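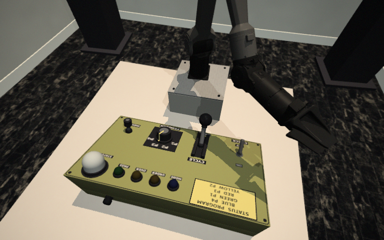
Control panel with START button and four-position PROGRAM selector (computer render).

Labelling operator panels: what changed in May

The revised labelling guide for bench equipment took effect at Brillbridge in May and applies to all panels drawn from now on. Existing panels can stay in service until their next scheduled overhaul. Nouhaila El Ouafi has taken over the drawing register and is the contact for part numbers.

The main change is to character height. Legends read from a standing position must be at least 5 mm high, up from 4 mm. Abbreviations are allowed only if they appear in Appendix B. Several in common use at the Dirkatar site, including CYC and RTN, are not listed and need to be spelled out on the next reprint.

Legends go above the control they name, unless a hand resting on the control would cover the one in the row behind. In that case, place the legend to the right and note it on the drawing. Colour must never be the only means of telling two controls apart. Rotary selectors need every position marked, including unused ones.

Engraved laminate remains the preferred stock. Printed polyester is acceptable indoors, but batches under stock code 3226 have lifted at the corners after cleaning with solvent and should be returned to stores. The replacement is code 631, supplied in packs of 10.

Drawings for the Jindoden line are being converted first, with Hijazi to follow. Sixteen sheets are still waiting on a check of legend wording. Mark-ups should go to the drawing office by 4 pm on the day of issue, in one colour of ink, with the sheet revision written in the title block.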